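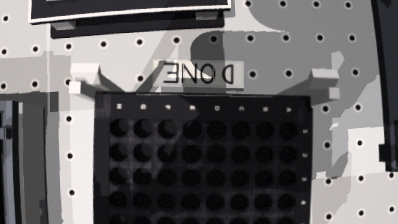

Black rack, letters H to A along one side. 

Thread about saving old bean varieties, because many people asked me after my last post. I am not an expert, only a gardener with a small plot in Grillosstead. 1/8

I started with one envelope of a climbing bean called Kerden. A neighbour in Atgate gave it to me in November, six years after she had stopped growing it herself. I put 10 beans in the soil and 6 came up. 2/8

From these six plants I got 218 dry beans. I was so proud that I weighed them, photographed them and then forgot to write the date on the jar. Please write the date on the jar. 3/8

Leave the pods on the plant until they are brown and they rattle. If much rain is coming, pull up the whole plant and hang it in a shed with the head down. 4/8

For the sorting I give every plant a letter and a number, so A1, A2 and so on. It is boring work but later I can see which plant gave the early pods. 5/8

My second bean is Pinto. It stays low and needs no poles, which my back likes. It is quicker than Kerden but in my soil the slugs find it first. 6/8

This year I have almost 400 beans to share. I can post them in small packets inside the country. You pay only the stamp. Write me a message and say if you have poles or not. 7/8

One question to you: does somebody still grow the white Atgate runner? I look for it since two summers. Even five beans would make me happy. 8/8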